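Project Urorden – teaching liquid handling to a two-arm robot
Progress report to the Fothergill fund, April
Prepared by the Bilter workshop

In this period we moved from dry objects to coloured liquid. The operator guides the arms by remote control, using the Zoka handles, and we record each attempt from start to end.
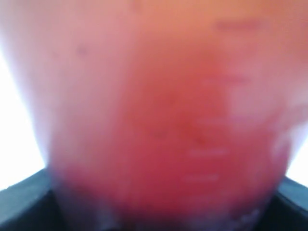 Our first concern was what the operator can judge from the wrist view. At very short distance the picture becomes soft. The short marks on the side of the red and orange vessel remain visible, but I would not ask anyone to read a level from them. For this reason we now teach the approach from the wrist view and the amount from the wider view.

We have 11 complete recordings so far. Nearly 4 hours of practice were needed before the operators felt comfortable with the handles, which is more than we had planned.
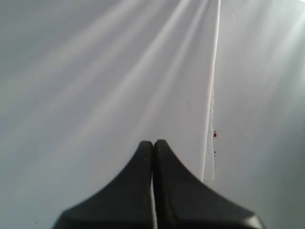
The closing of the fingers is still the most sensitive step. A small movement of the hand becomes a strong squeeze at the other end, so we reduced the scale of the grip control. The operators say it is slower – but less tiring.

Work with both arms together started later in the period. One person controls both, and the second person only watches and gives a spoken stop.

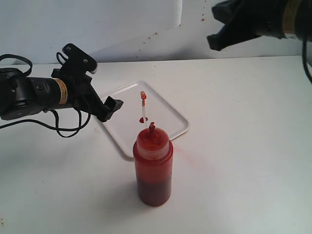

We keep attempts with mistakes in a separate folder, with a short note for each one. They will be useful when we compare 2 ways of training.

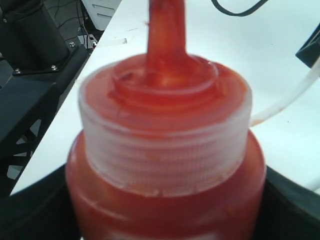 Will the next stage need more funds?
The present budget covers it, if we can keep the same 3 operators until the end of the stage. Spare finger covers are the only new cost, and we will pay for them from the materials line.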